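Filed under: Opinion, Courts & Law

I've been reading the Trukik ruling over my toast all week and I still can't get over the bit about the clock. The man was held for 400 days before anyone put a full charge sheet in front of him, and the first court's answer was, more or less, well, a magistrate signed it. So what? A signature on the wrong bit of paper is still the wrong bit of paper!

I sat through the Sydorenko appeal a while back (hard benches, terrible coffee) and heard much the same argument. The file ran to 3,153 pages, and the defence got it 3 days before the hearing. I read quickly and I couldn't manage that with a novel I liked.

People tell me I'm soft on crime when I bang on about this. I don't think I am. If you've got a case, bring it, and bring it on time. My cousin in Verwood was on a jury once and said the waiting was what stayed with her, everybody's lives parked in a corridor.

What I'd like is dull, really. A fixed limit, written plainly, and the cell door opens when it runs out, whoever forgot to file what. Grarnitz did it for its lower courts and the extra paperwork came to 200 forms in a year. I'd happily staple them myself.
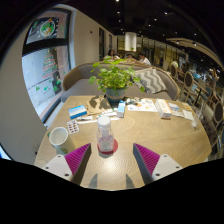
And if the limit does come in, please let it cover appeals as well, or we'll all be back on those benches by December.

Contact the author | © All rights reserved | Back to top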